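August, evening

I spent the whole day on the rules for the Dedine table task. Mridha asked us for a written version before the end of the month, and until now the rules lived only in my head and in 307 small notes. Today I read all of them again. I kept 254 and threw away the others, mostly because they said the same thing twice in worse English.

The simulated table makes me more strict than I would be with a real one. A mistake costs nothing there, so it is easy to become lazy. The Nendum guide says that a run in simulation must follow the same limits as a run on hardware, and I agree with this more each week. If the arms may touch each other on the screen, somebody will one day permit it in the room also.

The aubergine task was the one I used for checking my sentences. I stopped it with both grippers near the basket and the aubergine still on its plate, and I asked myself which of my rules apply at this moment.

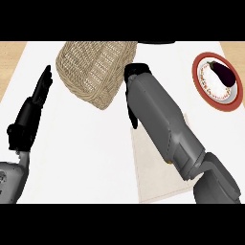

What I wrote down after lunch

Two arms may work near the same object, but only one may enter the basket at a time. The other must wait outside, with its fingers still. I first wrote "should wait", then I changed it to "must". In the Fallent document these two words have different meanings and I want to keep this.

An arm may pass over the napkin. It may not drag it. I am not sure if this needs its own rule or if it belongs under soft items. I left a question mark.

A pause longer than 60 seconds ends the run, and the reason goes into the log in one full sentence.

My eyes are tired now. Tomorrow I must still write the part about dropped objects, and ask Mridha if they want version 2 with the old numbering.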